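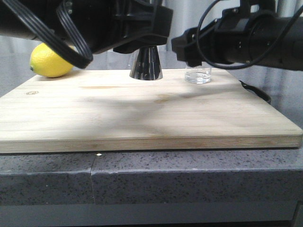 Dandadthorpe learners get their own practice lot

24 July 2024

Well, it finally happened! The old bus depot lot at the end of Toivonen Lane is opening to learner drivers, and I got to be one of the first people to stall a car on it. (On purpose. I was demonstrating. That's my story and I'm sticking to it.)

If you've had a lesson with me, you know how much I complain about places to practice. The supermarket asked us to stop using their lot last spring, the church lot has that awful dip by the exit, and the street behind the library fills up before breakfast. So when Leen Tannous from the town's road safety office called me and asked what I'd want from a practice area, I talked for so long that she had to go and plug in her phone.

The lot has been resurfaced and painted with three rows of parking bays, a four-way stop, a small roundabout and a slope for hill starts. The slope is my favorite part. We don't have many hills in this town, and I've had students pass their road test without ever holding a car on one, then call me in a panic from a parking garage two counties over.

The paint job came in at $2662, paid out of the road safety budget, and Peseck, the paving company, had already patched the surface when the depot moved out. Leen told me 1036 people signed the petition asking for the lot, way more than I thought we'd get when I left that clipboard at the diner. Thank you to every one of you, and to whoever signed as "Parallel Parker," you made my week.

It's open every evening from five until dusk, plus weekend mornings. You need a learner permit and a licensed adult in the passenger seat, same as on the road. There's room for six cars at once, so you book a slot of an hour through the town website. Speed limit inside the fence is 20, and the roundabout feels plenty fast at half that, believe me.

Driving schools can use it too, but we have to share. Leena Pesonen, who runs the Skernia school across the river, and I sat down over coffee and split the weekday evenings between us. Each of us gets two bays and the rest stay open for families. I was a little nervous about that conversation, to be truthful, because we've been after the same students for years, but she was great about it and she even let me have the hour right after the high school lets out its summer classes.

I took one of my own students, Védís Ladefoged, down there for a trial run last week. She's been driving with me since the snow melted and she's really good on the open road, but backing into a space turns her into a statue. We did it over and over, first with cones, then with my own poor car parked next door, and by the end she was chatting about her vacation while she did it. I about cried. Her grandfather, Pentti Kallio, watched from the fence the whole time and clapped for every single one, including the one where she went over the line.

A couple of things to know before you go. The gate is on the Toivonen Lane side, and the old bus entrance is chained shut, so don't follow your GPS if it sends you around the back. There are no restrooms yet. Motorcycles aren't allowed for now, though Leen says they'll look at that again in September, when they also decide whether to put in lights for the darker evenings. I've already told her I want the lights. I may have told her twice.

One more bit of news while I've got you: Sirkka Hämäläinen is joining me as a second instructor, and she'll be teaching stick shift as well as automatic. Her first lesson is $100 for two hours, and if you book it as an evening lesson you can do the whole thing at the lot. Call the office or send me a message through the contact page, and if I don't pick up, I'm in the car with somebody, so leave your number and I'll call you back that night.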